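Walking robot keeps drifting off its taped squares, what am I checking first?

13 comments | 37 shares

kerkadora_bench
2018-06-24

Hi all, hoping somebody has been through this. We have a legged robot on a carpeted floor and I'm the one who looks after it, meaning I charge it, wipe it down, swap the foot pads and get the phone call when it does something dumb. The routine is simple on paper. It steps from one yellow square to the next and stops in each one. In January it did this all morning without a complaint. Now it starts fine and by the far end of the floor it's landing on the tape or outside it, nearly always to the left.

I've run the standing calibration twice, and I put new pads on both feet. Battery was at 83 percent for the worst run, so I don't think it's that. We moved here from a bare concrete floor in Lima and I kept all the old walking settings, which may be my whole problem (go easy on me).

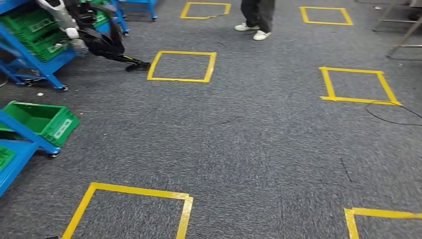

Floor and tape layout, carts on the left.

I laid the tape myself, by eye, off one long strip I'd stuck down and then pulled up again. The carts are full of crates that get shuffled during the day, and I don't really have anywhere else to park them. Do I go back into the leg settings or is there something dumber I should look at first?

6 comments on this post

mundero_mike_not
Dumber thing first! Take a tape measure and check your squares. I'm looking at yours and one of the far ones has a kink in its bottom edge, and the one in the middle bows a bit along the top. That won't throw the robot off if it's walking on stored positions, but it will absolutely make YOU think it's off. Measure corner to corner both ways on every square, then from square to square down each column. I did ours with a chalk line and a buddy holding the other end, took an afternoon, and half my "drift" went away because the last row was just in the wrong place.

Then the carpet. If you still have concrete settings in there, the foot is probably slipping a hair every step and the thing believes it traveled farther than it did. Drop the step length, slow the turns way down, walk it straight for 100 steps and see where it ends up. Change one setting at a time and write it down. I used to keep it all in my head and oh boy did I regret that.

Also get that black cable by the right-hand square off the floor before you run anything.

4 comments on this post

tinhat77
recalibrate it. mine did this, recalibrated, fine now

1 comment on this post

colombo_nightshift
He already said he calibrated twice, tinhat.

I'd look at the carts. If yours uses a camera or scanner to work out where it is, and the left side of the room is wheeled carts that somebody nudges every hour, it may be lining itself up on something that moved. Ours in Colombo did that with a row of trolleys, and it leaned toward them more and more through the shift. Lock the casters if they lock, put a strip of tape where each cart belongs, and do one run with everything pushed well back. If the drift changes, leave the legs alone and make a new map of the room.

If it doesn't change at all, check the left ankle joint for play. Power off, robot hanging from its stand, wiggle the foot by hand and compare it with the right one. We had a bolt back out a little on ours and you couldn't see it, you could only feel it. Snug it to whatever your manual says and run the calibration again afterward.

2 comments on this post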